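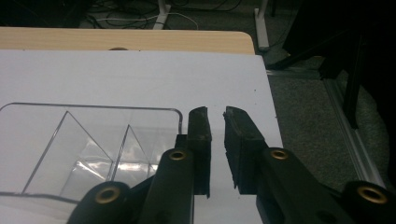
My mother bought her kitchen table before she bought a bed, and for most of my childhood I thought everybody did it that way. It was a heavy, dark thing with corners sharp enough to leave a bruise at hip height, and all four of us kids had the bruise, usually on the same side. I've been thinking about corners ever since I started looking for a table of my own. The light wooden one with the white board lying on it has the kind I've come to love, gently rounded, so that you can swing past with a basket of wash on your arm and live to tell the tale. It's a small thing to want from a piece of furniture, I know, but I spent most of June wanting it.

I should say that I wasn't a beginner at this. I have owned a card table, a door on two filing cabinets, and a glass-topped thing from a cousin that showed every fingerprint in the county. What I had never owned was a table I picked out on purpose. So I went up to Ambrose, where there are three secondhand furniture barns strung along the same road, and I gave myself a whole day, a thermos, and a tape measure.

The first barn was all dining sets, the kind that come with six matching chairs and a leaf nobody can find. The second had a pine table I still think about. It was $113, and it rocked. I got down on the floor with a folded receipt and tried it under each leg in turn, and it went right on rocking, and Elsa Juntunen, who runs the place, came and stood over me for a while before telling me it was the barn floor. We dragged it to the doorway and it rocked there too. She said the doorway wasn't much better.

Elsa has strong views about tops. She likes a pale wood because you can see what you've done to it, the rings and the pen marks, and she thinks people who want a table to stay perfect would be happier with a picture of one. She oils hers twice a year and sands it when she's mad at somebody. She also told me to quit measuring the room and start measuring the people — where their elbows go, how far back they push when they laugh, whether anyone has long legs and a habit of crossing them. I had written down 54 inches as the longest my kitchen would take, and I had not given one thought to elbows.

That sent me home to count up what really happens at our table in a week. Supper, of course. Bills, a good deal of homework, seed packets in the spring, my husband's everlasting shoe polishing, and a jigsaw puzzle that takes up the far end from the first snow until somebody loses patience. We eat around it. I wouldn't know how to eat at a table with nothing on it.
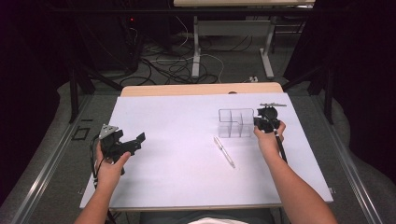 Kofi Fiadzo told me he'd go without a sofa before he'd go without a big table, and that he once paid $700 for one when he didn't have $700. He has had it through two apartments and a house, and it has come apart at the same joint each time he moved. He glues it back together on the first night, before the boxes are opened, and then he has to eat standing up until morning. I asked if he was ever sorry about the money. "Only when I'm carrying it," he said.

I ended up back in Ambrose, naturally, in the third barn, which I had skipped the first time because I was hungry. The table I bought is maple, or Elsa says it's maple (I sent her a picture), with a scorch mark the shape of an iron and corners somebody had rounded off by hand, each one a little different from the others. It came in two inches under my limit. We had to take the kitchen door off to get it in, and the door is still leaning in the hallway, waiting on a hinge.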